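Work & Money | Threads

Home Latest Topics Saved About

Kamrul Howlader

1/ The job numbers for February are out in our region, and the newspapers say vacancies are up. I read the full table last night and I am less happy than the newspapers.

2/ The job center in Gosach lists 1135 open positions. It sounds good. But 831 of them are part-time, and many of these are under 30 hours a week.
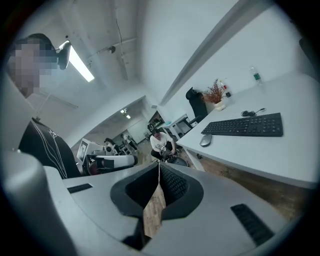 3/ With such hours you can pay the rent in Gosach or you can pay for food. For both you need a second job, and then the table counts you as two filled positions.

4/ I wrote to the statistics desk to ask if they remove double counting. They answered politely that they count contracts. So the number of people who really work is in a different table, published later.

5/ Then there is Vemton. They closed the night shift at the Patwary warehouse and offered the same workers new contracts with fewer hours. On paper these are "new hires". I don't say it is a trick, but it makes the chart look nice.

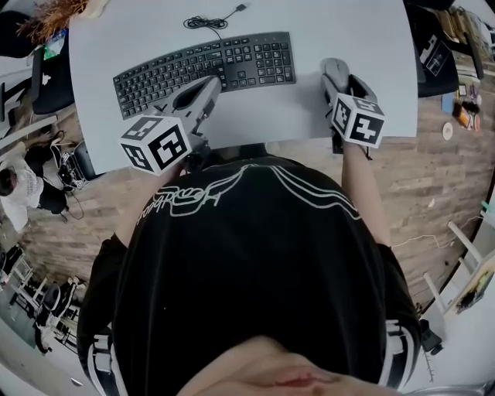 Sitting at the desk with a gripper in each hand.

6/ My cousin took one of these contracts. Her pay per hour went up 2 percent and her pay per month went down. Both things are true, and only the first one was in the press release.

7/ What I would like to see is one simple line: total hours paid in the region, month by month. Stamosico publishes this for its own staff, so it is possible to do.

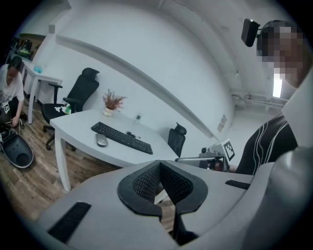
8/ A few people asked where to find the tables. Go to the job center site, open "Monthly data", and take the second file - the first one is only the summary.

9/ If you find a mistake in my reading, please write it under this post and I will correct it.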